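About Cernach Football Supporters' Travel Club

We started out as two rows of seats on somebody else's coach. A handful of us wanted to follow the national team through the qualifiers, the official packages cost more than we could manage, and one long evening in the back room at Tsang we worked out that we could do it ourselves. The first trip was to a goalless draw in heavy rain, and we still talk about it as if it had been a final.

These days the club has 710 members, and we run coaches to every home match and to most of the away games we can sensibly reach by road.

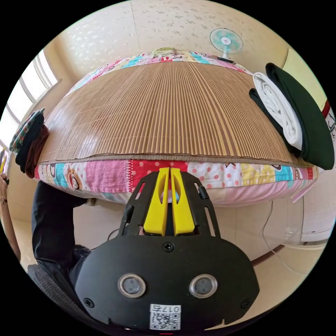

Away trips are what people ask us about most, so a word on how they work. Match tickets come through the members' draw, and if your name comes up you have until 8 in the evening to say yes before the seat is offered to the next person. We book small family-run hotels close to the ground whenever we can, and you should expect a bed and not a great deal more - we would much sooner spend the money on a better seat in the stand! Breakfast is usually included, and the coach waits for everyone, even the slow eaters.

If you are new, please don't worry about coming on your own. Plenty of our members did just that the first time, and by the halfway stop they were arguing about the back four with people they had only met that morning.

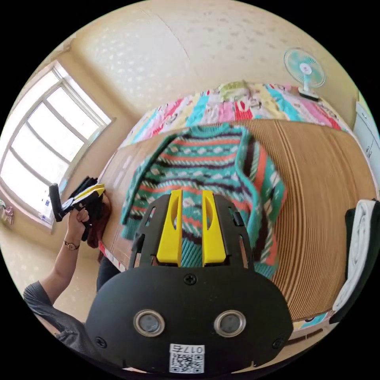 Joining and getting in touch

Membership runs from one October to the next and covers the whole family at one address. You can sign up at the Prokel ticket window on any home match day, or pick up a form from the counter at Listarar, where they have kindly kept a stack for us since the early days.

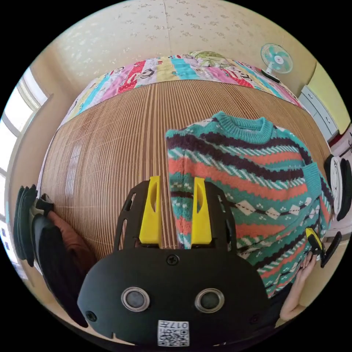

Children travel at half price on the coaches and need to have a grown-up with them for the whole trip. Bring the signed form and the first year's fee, and we'll send your card along with the fixture list as soon as the group draw is made. We hope to see you on the coach!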